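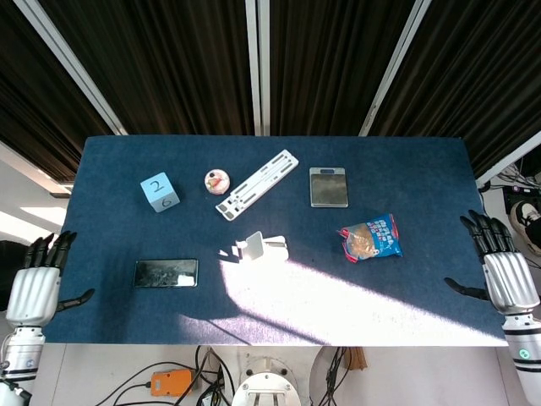

Predavum wants $339 a month for what its price sheet calls a "ready skill," and I have spent a good part of March trying to work out what a person gets for that. The short version of the offer: you have a robot with two hands, you don't want to teach it anything yourself, so you pay them and they send you behavior that is supposed to work on ordinary household clutter. The clutter is the selling point. Fine, I thought, show me the clutter. What I got was a table covered in navy fabric, with black-fingered hands at either side and things like a phone, a snack bag, a white phone stand and a foam cube with numbers on it laid out with plenty of cloth between them. My kitchen table has never looked like that, and I doubt yours has.

I'll give them the objects. A crinkly bag is a nasty thing to pick up, much nastier than a cube, and a phone lying flat on its back gives fingers very little to get under. Whoever chose the bag and the phone has done this before. The foam cube is the one I would have left out. Everybody's robot can pick up a foam cube.

It's the gaps that bother me. On a real table the phone is under the mail and the bag is leaning on the phone. If every item has its own patch of cloth, the hard part of the job has been taken away before the hands move. I asked Predavum whether the skill had been tried with things touching or stacked. The reply said the product "supports cluttered environments," and when I asked again I got the same sentence with a link to the pricing page.

Then the numbers. The basic plan covers 20 object types. The brochure says each skill is built on 400 demonstrations. That sounds like a lot until you ask what they are demonstrations of. Four hundred goes at one tidy table under one kind of light is a different purchase from four hundred goes at tables nobody prepared, and the brochure doesn't say which you're getting. There is no success rate anywhere in it. I looked in the small print too. There is a paragraph on "expected grasp quality," which describes quality as something the customer and Predavum will define together during onboarding. Onboarding is billed.

The light, oddly, is where I came away a bit more impressed than I went in. There's hard sun across the cloth, so strong in places that the navy goes nearly white, and the phone stand sits right at the top edge of it with its plastic glaring. Anybody who has tried to get a camera to find a white object in direct sun knows how unpleasant that is. If Predavum trains on tables like this one and the skill holds up, they should say so in large type. They don't mention lighting once. I have no idea if that's modesty or if somebody in sales has never been near the table.

I wrote most of the above in a draft and passed it around.
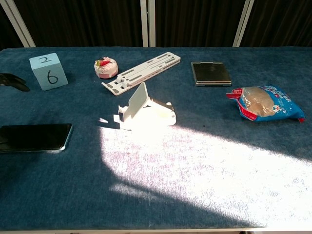

Damian Strebel thinks I'm being unfair about the spacing. His view is that you have to start somewhere, that a hand which can't manage a phone on its own won't manage one under a pile of mail, and that every vendor in this corner of the business starts with things spread out. He also said, "You're reviewing chapter one and complaining there's no ending," and I've been chewing on that since.

I don't disagree with him about teaching. I'd spread things out too. My complaint is with the invoice. Chapter one at $339 a month, with a six month minimum, should be sold as chapter one. Damian's answer was that no one would buy it then, and we left it there.

Some smaller gripes while I'm at it:

The trial is a video call. You watch, they drive. You can't send in an object of your own, which was the first thing I asked for. I had a set of keys ready.

Support is by e-mail on the basic plan.

The contract lets them change the list of object types "to reflect availability." I'd want that struck out before signing. If I'm paying for a skill that handles snack bags, I'd like it to go on handling snack bags.

Corina Pichler asked whether I'd take the basic plan if it were half the price. Probably, for the minimum term, and I would spend the first evening dumping a junk drawer in front of it. At the current price I'm waiting until they publish a success rate with a messy table behind it. I've asked them for one and will add it to this post if it comes.

Filed under: Robots at Home, Subscriptions I Haven't Bought

Print this post | E-mail this post

Contact | © All posts and opinions mine | Back to top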